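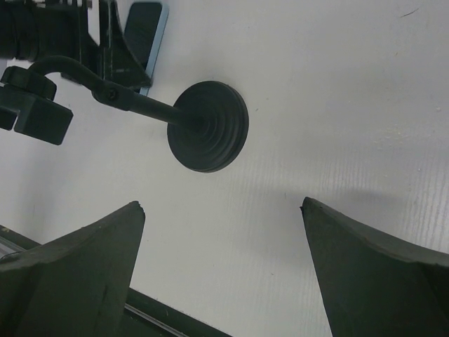 Week 2 notes: air pressure, or why nothing really "sucks"
Intro Physical Science, Sarita Chaturvedi

Okay, so a few of you asked me to write up what I said at the end of class, when I was talking way too fast and erasing the board with my sleeve. Reading for this is chapter 9, but skip the part on weather maps, we'll get there in March.

Start with the air over your head. It has weight, and it presses on everything, in every direction, at about 14.7 pounds per square inch at sea level. You don't feel it because your insides push back just as hard.

Now take a drinking straw. When you sip, you lower the pressure in your mouth, and the air pressing on the surface of the drink shoves the liquid up the straw. You aren't pulling anything! I know it feels like pulling. Rawan Khalaf asked me if a really strong person could drink through a straw as long as they liked, and the answer is no - even with a perfect vacuum up top, water only climbs to about 34 feet. After that the air has nothing more to give.

Same story with a suction cup. Press it flat and you squeeze most of the air out from under it. The rubber tries to spring back, the pressure underneath drops, and the outside air holds the cup against the wall. To estimate the most force it can hold with, multiply the area by the pressure difference. A cup with an area of 2 square inches gets you a bit over 29 pounds at best, and real ones do worse (leaks, dust, bumpy paint).

Pressure also drops as you climb. Take a town at 2863 feet, which I'll call Darmont in the homework. The air there pushes at roughly 13.2 pounds per square inch, so that same cup loses about 3 pounds of grip.

For next time, do the Darmont problem and the one with the sealed jar lid. Show your units, please, I take points off for that and I always feel bad about it. Office hours are right after class, same room.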